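Re: [lowcost-manip] Cloth folding with two small arms, question about action chunks
From: Leena Kinnunen
Date: March 2025

Charbonneau wrote:
> Thanks for sharing the first numbers. I am a bit surprised that
> the shorter chunk was worse for you. In our tests the long chunks
> make the arms too stubborn when the cloth slips. Did you change
> anything else between the two runs? And how do you decide that
> the policy "has hold" of the cloth? With thin fabric we could
> never tell from the motor current.

Hello Charbonneau, hello all,

Thank you for the careful reading. You are right to ask, because I did change one more thing and I forgot to write it in my first message. I will try to answer in order.

1. What was different between the runs

The first run (I call it Nirden, the name of the config file) used 1,377 demonstrations. The second run, Lukent, used the full set of 3,000. So the comparison of chunk length was not clean, and I should not have put both in the same table. I am sorry for the confusion. Yesterday I trained Nirden again on the full set, with the short chunk, and the gap became much smaller. It did not disappear. My guess is that the short chunk lets the two arms drift apart in time. One arm is already starting the lift while the other one is still searching for the edge.

The network, the learning rate and the image size are the same in all runs. I also kept the same random seed, but this probably helps little.

2. How we decide about the hold

We had the same trouble with the current. The cloth is thin, and a closed gripper with fabric looks almost the same as a closed gripper without. I stopped using the current as a signal and I label the hold by hand, from the overhead view. It is slow work, but the colour difference between the grey cloth and the white table is good, and the stripes help a lot. When the fabric is pulled, the lines bend near the tip, and this is easier to judge than the outline.

The contact phase is where most of my labelling time goes. With one tip on the upper part of the cloth and the other at a corner, touching is all I can mark. For the hold label I wait until the stripes move together with the tip.

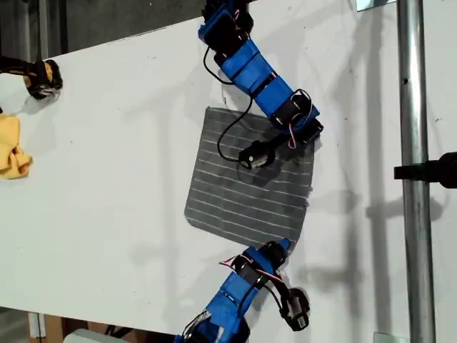

3. What the long chunk does when the cloth slips

You wrote that the arms become stubborn, and I see it also. With the long chunk, if one side is lost, the arm finishes the whole fold in the air and only then looks again. I counted this in the last evaluation: 13 slips, and in 6 of them the policy came back and tried again without help. With the short chunk it comes back sooner, but often to the wrong place.

I tried to mix the two: long chunk until the first contact, short chunk after it. The switch is a simple rule on gripper height. It looks promising, but I have not run it enough times to give a number, so please do not quote it yet.

4. Shadows

One more thing which may be useful for Zaltach users on this list, if you use its default image augmentation. Our arms throw shadows across the table, and the policy seems to be sensitive to them. When I moved the lamp, the approach to the corner became worse — the tip stopped short of the fabric. Stronger brightness changes in training did not help. Training with the lamp in several positions did help, although I had to record more data for it.

I have two questions back to you. Do you predict both arms with one head, or separately? And do you normalize the joint values per arm? I do it for both arms together, and I begin to think this is a mistake, as the zero positions of our motors are not very equal.

I can put the labels online in July, when the file format is stable. If somebody needs them earlier, write to me off the list.

Best regards,
Leena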